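Chapter 4. Unloading the Cage Cart

Before you start: parcels reach the sort floor in wire cage carts, mixed sizes, no order. Plummont depot handles 3,259 on a heavy August night. Most damage happens right here, at the cart. Slow hands, fewer claims.

4.1 Where to begin

Look first. Which box is carrying weight, which is only leaning? Both hands on the box before it moves, even a light one.
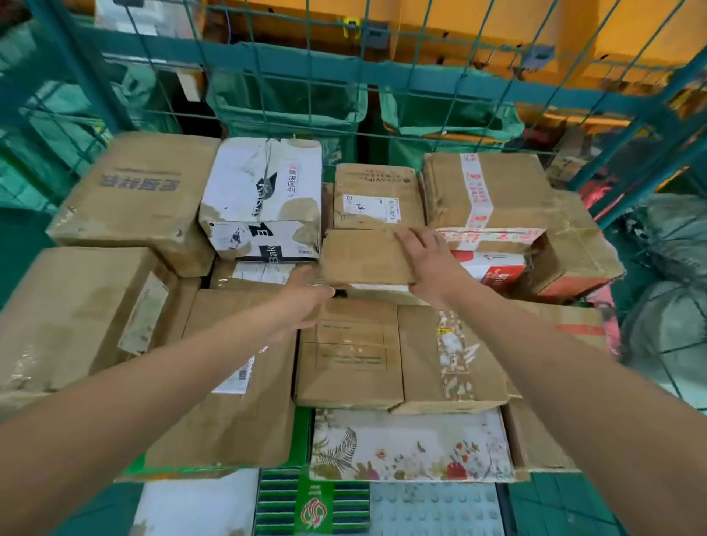

Godelieve Schouten puts it more bluntly: pull from the middle of a full cart and you own whatever slides down after it. Top layer first, then the front, then the rest. She would fail a trainee for less.

As the load drops, the reach gets longer. Feet close to the cart, bend the knees. Paper reams are small but heavier then they look, so keep them off anything soft. Taped cartons: hold low, never by the tape. 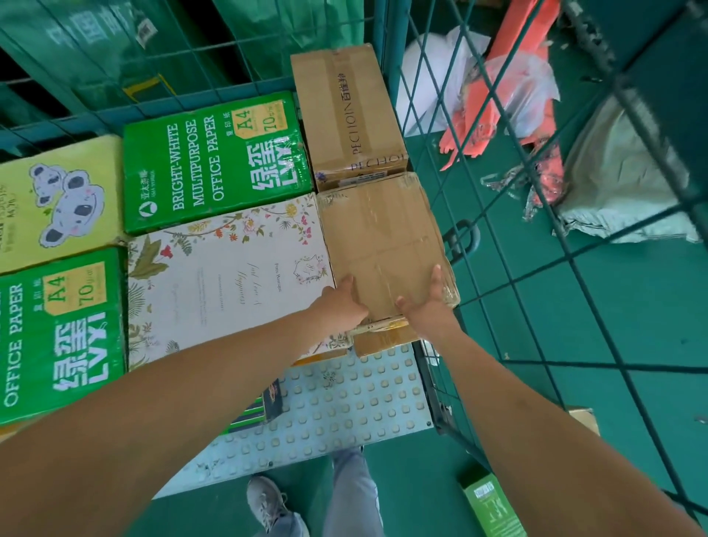
4.2 Reading the label

Label up, label out. Torn or missing, set the parcel aside and tell the shift lead. Dont guess the route.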